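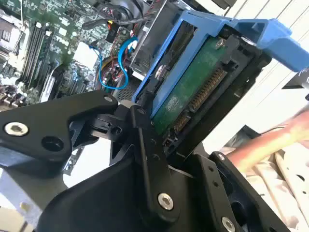

**筆者:Barnico共同工房 機構・制御担当**

2024年9月26日

# 把持力より先に、逃げを設計する

共同工房で自作アームにハードディスクの交換をさせていると、見学者からの質問はほぼ把持力に集中する。何ニュートンで掴むのか、滑らないのか、基板を割らないのか。どれも答えられる質問だが、設計の順番としては後ろのほうに置くべきだと私は考えている。先に決めるべきなのは、掴んだ対象がどの方向に、どれだけ動いてよいかである。この稿ではその立場を述べる。

対象は青い樹脂製のキャディに収まったハードディスクで、筐体内の金属製ドライブケージから抜き差しする。キャディは人間の指に合わせて作られており、幅の広いハンドルが付いている。ドライブの裏面は緑色の基板が露出し、縁に金色の端子が並ぶ。把持できる面は限られ、触れてはいけない面のほうが広い。グリッパは黒い金属部品をリンクでつないだ構成で、当工房ではVinleyと呼んでいる。

## 剛性への信仰

自作ロボットの世界では、剛性の高さがほとんど無条件に善とされる。板厚を増し、ボルトを太くし、減速機のバックラッシを詰める。工作機械なら正しい。刃物と工作物の相対位置が精度そのものを決めるからである。

ところが抜き差しの作業では事情が変わる。ケージの案内溝がキャディの姿勢を拘束し、アームもまた姿勢を拘束する。両者の軸が一致していなければ、ずれは力として現れる。系の剛性が高いほど、同じずれに対する力は大きい。ばね定数と変位の積という初歩の話だが、設計の場では忘れられやすい。

Vinleyの初期の版は、この点で典型的な失敗作だった。爪もリンクも硬く、手首も硬い。ケージに対してわずかに傾いたまま引くと、キャディは溝の中でこじれて止まる。引く力を上げれば摩擦も上がるので、制御側で出力を増やしても事態は改善しない。3月に丸ごと設計を見直し、手首に小さな遊びを持たせた。爪の板はむしろ以前のままでよかった。硬い爪と柔らかい手首という組み合わせに落ち着いている。

## ソフトウェアで吸収すべきか

反論は予想できる。力覚センサを付けてインピーダンス制御を組めば、機械的な遊びは不要だという主張である。理屈としては筋が通っているし、予算と制御周期に余裕のある研究室ならそうすればよい。

個人や小さな工房の条件は違う。まず遅れがある。安価なマイコンとシリアル接続の駆動系では、接触を検出してから指令が変わるまでに、硬い系なら力はとうに立ち上がっている。次に調整の手間がある。仮想のばねと減衰を安定に保つには、対象側の硬さをある程度知らなければならない。ケージの溝は機種ごとに寸法も表面も違う。最後に、故障時の挙動の問題が残る。制御が止まれば仮想のばねも消えるが、ゴムブッシュは電源が落ちてもゴムブッシュのままである。

私は制御を軽視しているのではない。当工房の制御ソフトGautamは私自身が書いており、ログは毎回残している。試行の記録は1,841回分たまった。失敗の記録を読み返して気づくのは、制御パラメータの変更で消えた失敗より、機構の変更で消えた失敗のほうが後戻りしにくいことである。パラメータは誰かが別の機種に合わせて書き換えれば元に戻る。機構は書き換えられない。共用の設備では、この差が大きい。

## 筐体の中は部品棚ではない

もう一つ、試験環境について書いておきたい。自作の抜き差し試験では、ケージだけを机に固定して行う例をよく見る。再現性は高く、条件の比較には便利である。当工房にもTodentという名の試験台があり、ケージ単体を4本のボルトで留められるようにしてある。

しかし試験台で得た結果を、実機での性能として語るべきではない。蓋を開けたコンピュータの中には、ケージの近くにSATAケーブルが弧を描いて垂れ、細い赤と黒の線がその間を通り、奥にはメモリスロットの並んだマザーボードがある。ケーブルの位置は作業のたびに変わる。硬い部品なら座標を登録して避ければよいが、線材には決まった座標がない。

したがって、アームの経路は最短にしないほうがよい。キャディを抜く方向へまっすぐ引ききり、筐体の外に出てから姿勢を変える。時間はかかる。Gautamの既定値では、抜去中の速度を自由空間での速度の50分の1に落としてある。遅すぎると言われるが、この値を上げたいと思ったことはない。交換作業の所要時間は、ほとんどが段取りと確認で占められている。動作を速めて縮む時間はわずかで、ケーブルを引っかけたときに失う時間はその比ではない。

## 人の手を工程に入れる

完全自動化を目標に掲げる自作者は多い。私はこの作業に関しては、人の手が近くにある状態を前提に設計するほうが合理的だと思う。蓋を開け、線を寄せ、対象のベイを確認するところまでは人がやる。アームが受け持つのは、まっすぐ引く、まっすぐ押す、途中で力が上がったら止まる、の3動作に絞る。

前提がそうである以上、安全側の設計も変わる。囲いを設けて人を締め出す方式は使えない。当工房では次のように決めている。

- 爪の閉じ力は機械式のリミッタで制限し、ソフトウェアからは上限を変更できない
- 停止ボタンは操作者の利き手と反対側に置く
- 停止時は爪を開かず、その位置で保持する

最後の項目には異論がある。挟まれた場合を考えれば、停止時に開くほうが安全だという意見は正当である。一方で、通電していなくてもドライブは落下に弱く、下にはマザーボードがあるかもしれない。私は、閉じ力を十分に低く抑え、手で押し開けられることを条件に保持を選んだ。この条件を満たせないグリッパなら、開くほうを選ぶべきである。

## 何を測るか

自作機の報告で最もよく見る数字は成功率である。私はこれをあまり信用していない。対象を一種類に絞り、置き方を揃えれば、成功率はいくらでも上がる。

代わりに公開してほしいのは、許容できる初期ずれの範囲と、失敗時の最大接触力である。前者は他人が自分の環境で再現できるかどうかを判断する材料になり、後者は対象を壊す危険を見積もる材料になる。どちらも測定に手間がかかるうえ、見栄えのする数字にはなりにくい。Vinleyについても後者の測定はまだ足りておらず、斜め方向の力は治具の都合で取れていない。治具の図面は引き終えたが、加工の順番待ちである。

把持力の質問には、その測定が終わってから表で答えることにしている。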